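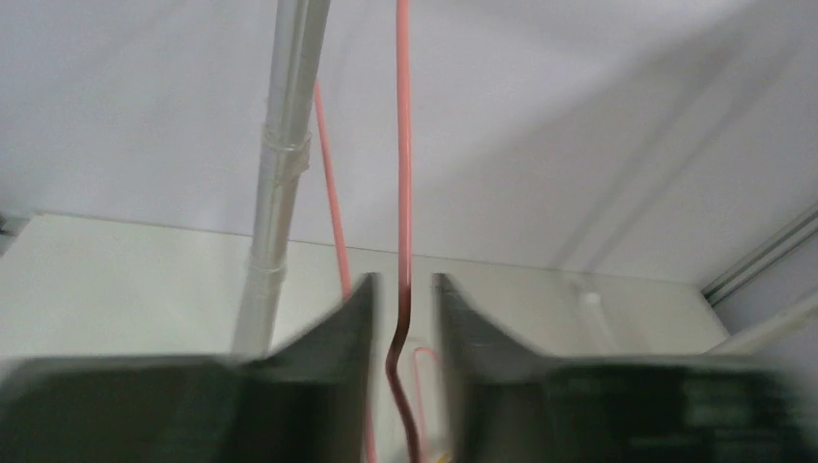 Figure 3. Pink cable, hanging straight down.

Section 3: Running Cable to Your Nulbridge Doorbell Chime

Welcome back! If you've come straight from Section 2, your chime box is already up on the wall and the hard part is behind you. Give yourself an unhurried afternoon for the rest, and put the kettle on if you like.

CAUTION: Switch off the power at the breaker before you touch any wiring, and check with a tester that it really is off. If you have any doubt at all, call an electrician.

1. Measure the route from the chime to the door button, going up and over every door frame on the way. Add 8 inches at each end. (You can always trim a long cable, but a short one means starting over.)

2. Cut your cable to that length and let it hang for a while from a hook or a curtain rod, so the curl from the spool can relax.

3. Feed one end through the hole in the back of the chime box and pull through enough to work with comfortably.

4. Strip the ends of the two inner wires and fasten them under the screws marked FRONT and TRANS. Snug is plenty — those little screws strip easily.

5. Clip the cable along the baseboard or trim. Keep the bends gentle and never drive a staple through the jacket.

6. Connect the button in the same way, then screw on its cover.

7. Turn the power back on and press the button. You should hear two notes.

NOTE: The color of the jacket makes no difference to the sound. Homes with the older Purndale transformer may get a softer chime, and the volume dial described in Section 4 will usually help with that.

Keep any leftover cable with this booklet.

Nulbridge Home Guide, revised 14/06/2023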